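The maintenance calendar is a comfort blanket

Taltero's manual for its hand-held grippers asks for a full jaw service every 900 cycles. Pads off, slides cleaned, marker squared up on the jaw, everything checked against the gauge block. I followed that to the letter for most of a year and I no longer believe in it.

The number has no working behind it that I could find. I wrote to Guillot, who distribute the things here, and was sent the same page of the manual I had quoted to them. Meanwhile our own log at Sokitholm told a different story: of the last 80 services, most found nothing worth writing down, and the faults that did hurt us turned up between services.

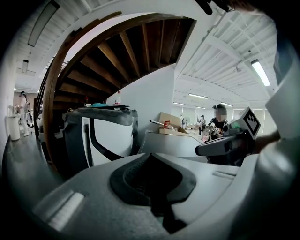 A fair few of those faults were ours. Each time you pull a rubber pad you have a chance to seat it badly, and each time you loosen a marker plate you have a chance to put it back a hair crooked. The tracking then drifts, someone blames the software, and an afternoon is gone. Nadège Lebrun, who keeps the log, started noting which units had been opened in the previous 200 cycles. Her list and the fault list had an awkward amount in common.

I'll grant the other side its best case. Clesitz went the opposite way and stopped scheduled work altogether, and they wore a set of slides down to scrap. Grit is real. Screws do back out. But that is an argument for looking, and a look takes a minute at the bench with the cover still on.

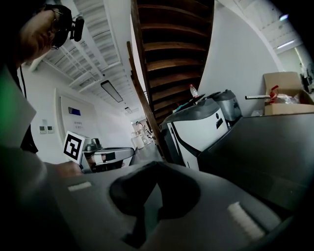 So should a small shop throw out the schedule? Keep it for cleaning and a visual check, and leave the screwdriver in the drawer until the gauge block or the operator gives you a reason.

I expect the makers will say this voids something. Perhaps it does. Unit 636 has been run this way since July – same pads, same marker plate, never opened – and I'd take it over the freshly serviced one beside it any morning of the week.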